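The Spoon That Would Not Let Go

By Margareta Pop

When a robot drops something, everybody in the room hears it. The failure I want to write about made no sound, and so it stayed in the Rustcombe laboratory much longer than it should have.

The task is simple to explain. Spoons and other utensils lie on a table, and the robot must pick them up one by one and put them in plastic bins. The team calls the project Orham. It started in October, with the hope that the same skill could later be used in hospital kitchens, where sorting cutlery is a dull job with a high turnover of staff. The first weeks went well. The arm missed a pick sometimes, as arms do, and then tried again.

On a Friday, a little before lunch, the arm took a spoon, moved it over a bin and opened its fingers. The spoon stayed where it was. The software had no doubt that the job was done, so the arm went back down to take the next piece with the first one still hanging from a finger. The handle hit the table at an angle and the arm pushed. Joshi, the engineer on duty, pressed the stop button. The spoon was bent, one fingertip had a crack, and there was a mark in the table as long as a thumbnail. 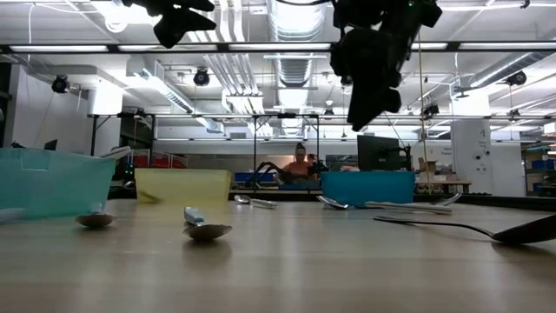 "I was looking at my notes," Joshi told me. "I heard the motor change its voice. If I had been on the phone, I think we would have lost the wrist also."

At first the team believed in a strange accident. A small burr on the handle was found, and the spoon was taken out of the set. Two days of work passed without trouble. Then it happened again, with a smooth spoon, and this time the arm carried it through a complete cycle before the force limit stopped the motion.

Joshi went back to the logs. In 60 runs he found 15 where the weight on the wrist did not return to its empty value after the fingers opened. In most of them the utensil fell a moment later, while the arm was already moving, and landed in the bin or near it. These runs had all been marked as good. The program looked at one thing only, the opening of the fingers, and when this reached the right number it wrote down a success.

The cause was partly in the fingers themselves. The tips had been changed in the autumn for a version with a softer coating, supplied by a small workshop called Zasevum. The coating gave a better grip on thin handles, and everybody was pleased with it. But after many hours of use it became a little sticky, and a light spoon could hang on one side even when the other side had moved away. A heavy serving spoon always fell. So the fault chose the light pieces, and the tests for the new tips had been done mainly with heavy ones.
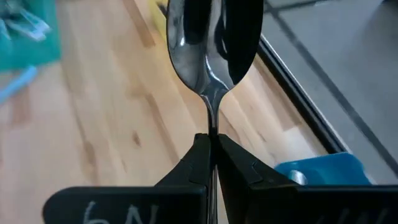
I asked why the camera at the wrist did not help. It was recording all the time, Joshi said, but its pictures were used for finding the utensil and for closing the fingers around it. After the release, the program did not look anymore. A person watching the video would notice the problem at once. The recordings were kept, and nobody had a reason to open the ones marked as good.

The repair has two parts. The tips are now cleaned every morning and replaced after 23 hours of work. And after each release the arm waits 3 seconds above the bin, reads the weight on the wrist and compares it with the empty value. If there is a difference, it opens wider, closes and opens again. If this does not help, it stops and calls a person.

The waiting makes the whole task slower, and not everyone at Rustcombe likes it. One of the younger programmers wants to use the camera for the check, without any pause. Joshi is not against this, but he wants to see it work on shiny metal first, where the picture is full of reflections and a dark finger can look like the shadow of a dark finger.

What worries him more is the force limit. It was set high during the first weeks, when the arm kept stopping for small contacts with the table, and it was never set back. He has lowered it now, and the new value is written on a paper taped beside the stop button, with his initials and a space for the next person who wants to change it.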